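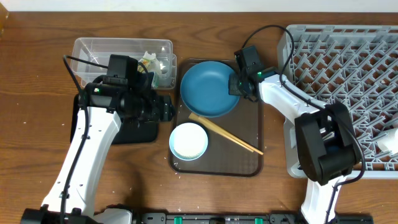 Thread on washing up after Sunday lunch, as I've been asked twice now how we manage in a small kitchen without a dishwasher.

The short version is a tray and a dish rack. Everything else is habit.

Everything goes on the tray at the table. Plates, bowls, whatever is left. One trip to the kitchen instead of 4. Ours is dark brown with a raised edge, so a bowl can slide a bit and not end up on the floor.

Leftovers come off first. Rice goes into a tub with a lid and into the fridge as soon as it has cooled. Rice that has sat out all afternoon goes in the bin.

Wrappers and packets go in a clear plastic box until someone walks to the bin. I used to leave them on the plates and they always ended up in the sink.

Scrape, then stack by size. Big plates at the bottom, small bowls on top. If rice has dried on, fill the bowl with cold water and leave it for about 20 minutes. Hot water makes the starch gluey.

Glasses first, then cutlery, then bowls, then plates. Pans last, in whatever water is left. I change the water once, usually before the plates.

Rack: plates at the back, bowls tipped forwards so they drain. Bowls stood upright hold a puddle under the rim and you find it when you put them away.

I had a Breria rack before this one. It rusted at the feet in under a year and marked the worktop. Check the feet before you buy anything.

The tray gets wiped last, both sides, and dried straight away. I don't soak it and I don't leave it leaning in the rack overnight.

Someone will ask about the cloth. Cotton, 2 on the go, both in the wash on Sunday night. Sponges smell by Wednesday whatever I do.

Tables next time. Ours needs oiling and I've been putting it off since December.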